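Refinishing a Tabletop in Black: Cure Times and Heat

Mar 19, 2024

I refinished our kitchen table in November and have put off writing down the schedule. Kirsten Hiebert asked for it twice, so it goes here.

The old finish was a brushed varnish that had gone soft near the edges. I removed it with a card scraper, then sanded at 80 grit until the color was even. Skipping straight to fine paper does not work on old varnish. It clogs in minutes and leaves shiny islands that reject stain.

The black is a water-based dye from Kälin, two coats, wiped on with the grain. Over it went three thin coats of Idesitz hardwax oil. I scuffed with 400 between the first and second coats and 600 before the last. Oil left standing on the surface for longer than the label allows turns gummy, and on black every gummy patch shows.

A dry surface is not a cured one. The can says light use after two days and full use after three weeks. In Vakesville the house stays cold in late fall, so I gave it five weeks before putting anything heavy on it. Until then we used mats.

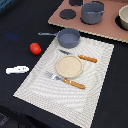
White woven mat on the black top, with a round beige dish and a knife.

Woven mats let air through, and that matters while oil is still curing. Rubber-backed ones can print their pattern into the finish. I ruined a shelf that way in Ukitz.

For upkeep I use a damp cloth and plain dish soap, well diluted. Ammonia cleaners dull the sheen. Dust is visible within a day on any black surface, and I have found no product that changes this.
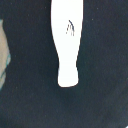
Heat

My scrap board took a mug at 95 °C for ten minutes with no ring after full cure. The same test at one week left a gray ring that I had to sand out. Pans go on a trivet regardless.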